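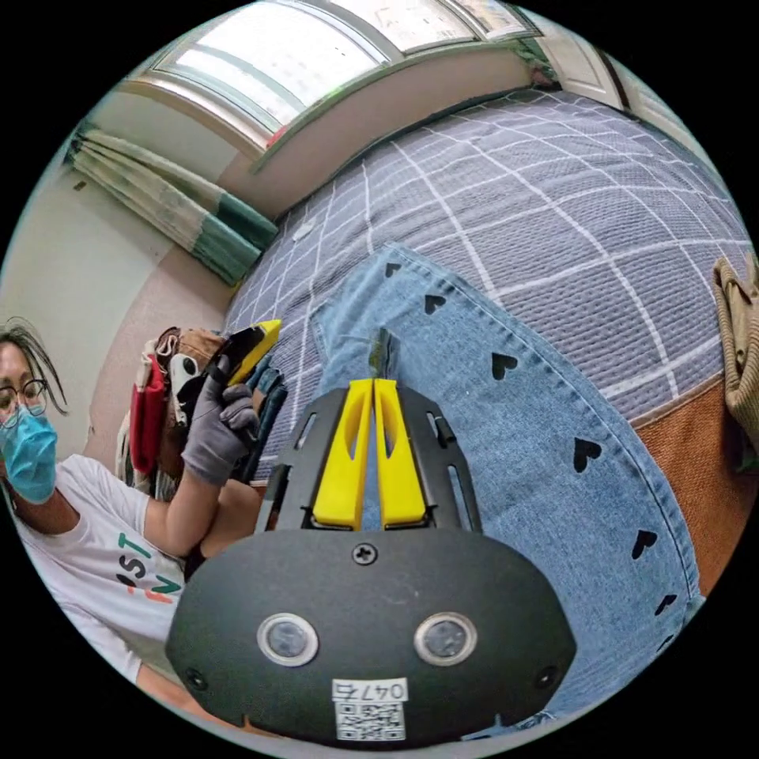 Polstead Windowpane Sheet Set, Queen, in Blue-Gray: Six Months of Sleeping on Graph Paper

Posted 11/13/23

I bought the Polstead set in May, on a day when I'd gone into Vundemholm for a shower curtain. It was on a table near the registers, marked down to $33, and I'm a weak person near registers. I still don't have a shower curtain I like.

The set is a fitted sheet, a flat sheet and two pillowcases. Color is a blue-gray, with a white grid of thick and thin lines making big squares. The package calls this "windowpane." My sister calls it "math homework." Both are fair.

First impressions

Scratchy. The weave has a texture you can see as well as feel, and for the first week I felt it in some detail. It settled down after three or four washes and now I'd call it crisp, a word I have previously used only about apples. If you like sheets that slither, keep walking.

The smell out of the package was a mix of new car and old closet. One wash took care of it.

The fit

The label says it fits mattresses up to 15 inches. Mine is nowhere near that, so there's slack, and this is where the pattern starts working against you. A plain sheet put on crooked looks like a sheet. A grid put on crooked looks like a map of a city planned by somebody in a hurry. I've straightened it at eleven at night, in pajamas, with no guests expected ever. The elastic is decent and goes all the way around, but the corners have no tags to tell you which side is long, so you get to guess wrong first like the rest of us.

As a folding table

I do all my laundry on the bed, and I had not expected the sheet to have opinions about it. Jeans are the test. Lay a leg out flat on a plain sheet and you can tell yourself it's straight. On the Polstead, you can see how far off you are, square by square. The light blue pair with the black hearts along the leg shows up nicely against it, darker stitching and all, and I've learned more about where those hearts sit in relation to the hem than I ever wanted to know. Dark socks are easy to find on it. Gray socks vanish for days.

The color is close enough to faded denim that a bed covered in jeans looks like a decorating choice. I have let people believe this.

Washing

Warm water, low heat, same as everything else I own. No shrinking that I can measure, although I'm aware I sleep on a measuring device. The white lines are still white. There's some pilling at the foot end on my side, where I apparently run in my sleep. It wrinkles, and the wrinkles bend the squares, and if that will bother you then you already know who you are.

Compared with the others

My old Arkum set was softer from day one and had a hole in it by month 9. I also tried the Huaranga flannel last winter, which was like being hugged by a toaster. The Polstead is duller than either and is still in one piece.

Would I buy it again

At $33, yes. At full price I'd stand there holding it for a while and then go look at shower curtains.

Good: holds its color, dries quickly, decent elastic.
Bad: slow to soften, slack on a thinner mattress, judges you.
Rating: four out of five. The missing star is for the corner tags.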